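Tala Daher on herbal practice, slow appointments and knowing when to send people on

Tala Daher has practised as a herbalist in Umcombe for long enough to have treated the children of people she first saw as children. Her consulting room is above a shoe repairer's, up a flight of stairs that she admits is a problem for some of her patients. She sees those people at home, in the mornings, before the room opens at ten.

We met in April, between appointments. She had asked for the questions beforehand and had written notes on most of them, in pencil, on the back of an order form.

Her training began with a short evening course, which she took out of curiosity while she was working in a bakery. "I had no plan to do it for a living," she says. "I liked plants and I liked knowing what they were called. The course was mainly about making teas and balms. It was only when I got to the second year of the proper training that I understood how much anatomy there was going to be, and I nearly stopped then."

She did not stop, and afterwards spent two winters in Kitholm working under Aleksi Kuusisto, whose practice dealt mostly with digestive complaints. She says she learned how to take a case history from him. He would let a patient talk for as long as they wanted before he wrote anything down. Daher found this hard to watch at first.

"I wanted to jump in. Someone says they have heartburn and you want to ask what they eat, when they eat it, do they lie down afterwards. Aleksi would wait. Often they got to it themselves, and along the way they told him about their sleep, or that their hours at work had changed, and you would not have known to ask about that."

A first appointment with her lasts 80 minutes, and later ones 40. She charges the same hourly rate for both. People come with a fairly narrow range of complaints: poor sleep, indigestion, painful or irregular periods, coughs that hang on after a cold, dry skin. A good many have already been to their doctor and are taking something prescribed.

That last point takes up a large part of the conversation. Daher asks every new patient to bring their medicines with them in a bag, along with anything bought over the counter. She will not make anything up until she has been through the bag.

"St John's wort is the one everybody has heard of, and rightly. It interferes with the contraceptive pill, with blood thinners, with antidepressants, with a lot of things. People buy it in a supermarket and don't think of it as a medicine. But liquorice is another. If you have high blood pressure you should not be drinking strong liquorice tea every night, and I have met people doing exactly that for their stomach."

She writes to patients' doctors if the patient agrees, and says the replies have become more frequent over the years. Some are a single line. She keeps them all.

On evidence, she is careful. She thinks the case for some herbs is reasonable, such as peppermint oil for irritable bowel, and that for many others there is long use and not much more. She tells patients which is which. Asked whether this puts people off, she says a few have gone elsewhere.

"If somebody wants me to promise, I can't. I can say that people have used lime flower to settle themselves at night for a very long time, that it is gentle, and that we'll look at it again in four weeks. If nothing has changed in four weeks we stop. I don't like people taking things for ever out of habit."

There are things she does not treat at all. Chest pain, a lump, blood where there should not be any, weight loss with no cause and a child with a high temperature are all sent on, the same day if possible. She has the surgery's number on the wall by the door. She has also turned down people who wanted to give up cancer treatment and use herbs instead, and says these are the worst conversations she has.

Her dried herbs come mostly from Turunen, a supplier she has used since Kitholm, with a smaller amount from growers near Umcombe. She smells and tastes a sample from each delivery and sends back anything that has lost its colour. Marigold is the usual disappointment. Chamomile she has stopped buying in large amounts, as it does not keep well in her room in summer. Tinctures she makes herself, in small batches, and each bottle gets a batch number in a ledger. The latest entry when I visited was 1,743.
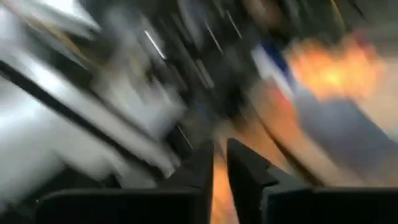
Renu Garg thinks that written records are where many small practices fall down, and that a patient ought to be able to ask what was in a bottle given to them two years ago and get an answer. Daher agrees with this. The two of them trained in the same year and still check each other's ledgers each spring.

She would like to see one register for all herbalists, with a legal standing. At present, she says, anybody can put up a sign. She belongs to a voluntary body and pays for her own insurance, but a patient has no easy way of telling her from someone who has done a weekend course.

"I'd be glad of an inspection. Come and look at the shelves, look at the notes. It would cost me some money and some sleep, but I would feel better about sending people to a herbalist in another town."

Cost is the other matter she comes back to. A month's tincture and an appointment is more than many households in Umcombe can find, so she runs a cheaper session one afternoon a month in the hall on Skollus Lane. Appointments there are shorter, and she mostly gives advice on things people can grow or buy themselves: thyme for a cough, fennel seed after meals, oats in a muslin bag in the bath for itching skin. She says it has made her better at explaining herself.

She turned 50 last year and has started to think about who will take on the practice. A student sits in with her twice a month, with the patients' permission. Daher has not yet let the student take a history alone.

"She's good. She still talks a bit too soon. So did I."

Her next patient was already on the stairs, and she went down to help with a pushchair.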